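Gramon发布中小包装车间设备采购计划服务,附一点我自己的心里话

2024年5月30日

大家好,我是Asnakech Alemneh,在Gramon负责设备规划。公司让我来写这篇新闻稿,我说可以,但得让我按自己说话的方式写,领导居然同意了!所以下面如果有不太像新闻稿的地方,都算我的。

先说正事。Gramon从今天起正式推出“Preltus采购计划”服务,面向正在考虑上双臂工作台、但还没想好怎么花钱的中小型包装和装配企业。服务内容包括前期工序梳理、预算表编制、供应商报价比对,还有设备到场之后的验收陪同。首批客户是做电子产品配件包装的Woldegiorgis,他们从去年12月就开始跟我们一起磨这份计划了,磨到现在,双方的表格都改得面目全非(是好的那种面目全非)。

为什么要做这个?因为我自己做采购的时候吃过亏。那会儿我拿到一份报价,上面就一个总价,漂漂亮亮的,我高高兴兴报上去,批下来了,结果设备进了门才发现夹爪要另算,安装支架要另算,连培训都要另算。那一年剩下的日子我基本都在写追加预算的申请,写到财务同事看见我就绕着走。

所以Preltus采购计划的第一张表,左边那一栏不写设备型号,只写动作。拿起什么,放到哪里,放下去的时候朝哪个方向,盖子是单独一步还是跟着盒子一起走。客户一开始都觉得太琐碎,Woldegiorgis的生产主管跟我说:“我们就是把手机放进盒子里,一句话的事。”我说好,那我们把这句话拆开写写看。

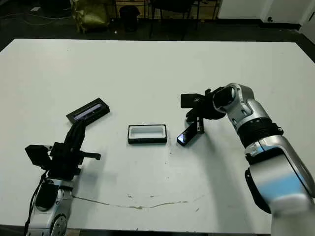
拆完之后,这一句话变成了满满一页纸。手机从什么位置拿,屏幕要不要避开接触,盒子需不需要另一只手扶着,盒盖等在哪里,这些全都会变成钱。比如屏幕那一面如果不能留印子,夹爪指尖的材料就得换,报价单上就会多一行;盒子如果每次来的角度都不一样,视觉部分就不能买最便宜的那档。早点写清楚,供应商报价时也没法含糊,大家都省事。

第二张表是钱。我们把预算分成5栏:本体、末端工具、视觉与线缆、安装调试、备件与培训。请大家特别留意第三栏,线缆真的很容易被漏掉!手臂要动,线就得跟着动,走线方式、固定件、替换周期,样样都要花钱。我见过不少预算表,手臂写得清清楚楚,线缆那里空着,问起来就说“应该是送的吧”。应该是送的吧,这几个字我建议从所有预算表里删掉。

备件那一栏我也多啰嗦几句。夹爪手指属于会磨损的东西,采购时一起谈,价格和交期都好商量,等到产线停了再去单买,您就只能人家说多少是多少了。我们的建议是首批订单里就把备用手指写进去,并且写明由谁来更换、换完之后由谁来重新校准。Woldegiorgis这次就是这么签的,合同附件里专门有一页讲这个,我个人觉得那是整份合同里写得最好的一页(好吧,那页是我写的)。

还有场地。很多客户把场地当成零成本,反正屋子是自己的嘛。可是工作台要占地方,来料和空盒要占地方,人还得能走过去,椅子还得能拉得开。我们会到现场量一遍,把通道、电源、来料区都画在同一张平面图上,再回头看预算够不够。有时候量完发现,原定的台数根本摆不下,那就先少买,这对客户其实是好消息。

说到台数,Woldegiorgis最初想一口气上一整排,我们讨论之后,第一阶段定为2台,由设备供应商Vulten供货。先把一道工序跑顺,把数据记下来,再决定第二阶段买不买、买多少。第二阶段的预算先留在计划里,但不下订单。他们的财务对这个安排特别满意,我猜是因为终于有人主动跟她说“这笔先别花”了。

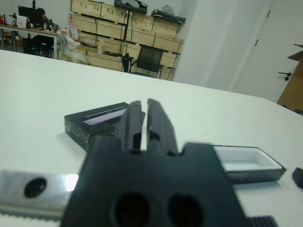

验收这件事,我们写得比较死板,也请各位客户理解。验收用的必须是客户自己的盒子、自己的产品,不接受供应商带来的样品。盖子和盒体分开放也好,角度歪一点也好,都按车间里平时的样子来。验收清单在下单之前就由三方签字,到时候照着一条一条过,谁也别临时加,谁也别临时减。尾款留30%,等清单全部过完再付。Vulten那边起初觉得这个比例偏高,来回谈了几轮,最后还是接受了,条件是清单的措辞要让他们的工程师先看一遍。这个要求很合理,我们也打算以后都这么办。

关于收费,Preltus采购计划按项目收费,分前期规划和采购执行两段,客户可以只买前面一段。规划做完之后您拿着表格去找谁买都行,我们不抽供应商的佣金,这一点写在服务协议的第一页。有朋友问我这样公司还怎么赚钱,我的回答是规划费就是我们的收入,收得明明白白,我睡得也踏实。

时间方面,前期规划一般需要几周,具体要看工序有多少、客户那边资料全不全。如果您希望赶上下一年度的预算,我的建议是尽早联系,千万别拖到12月。每年那个时候我的邮箱都是满的,大家都在问同一个问题:“能不能这周就给我一个数?”给是能给,但那个数您敢报上去吗?

第一次沟通不收费,您不用准备什么漂亮的材料,带上现有工序的简单说明、产品和包装的实际尺寸,再加一个您心里能接受的预算范围就可以了。范围说宽一点没关系,别不好意思,我们什么样的数字都见过。要是连工序说明都没有,手机录一段车间里平时干活的视频也行,我们看着视频帮您往表里填。

最后谢谢Woldegiorgis的各位同事,愿意让我们把这次合作的过程讲出来,也谢谢他们忍受我在会议上一遍遍地问“那盖子呢”。

关于Gramon
Gramon为中小型制造和包装企业提供设备采购规划、预算编制与验收支持服务。

媒体及业务联系
Asnakech Alemneh,Gramon设备规划部
来信请在标题中注明“Preltus采购计划”,方便我们尽快回复。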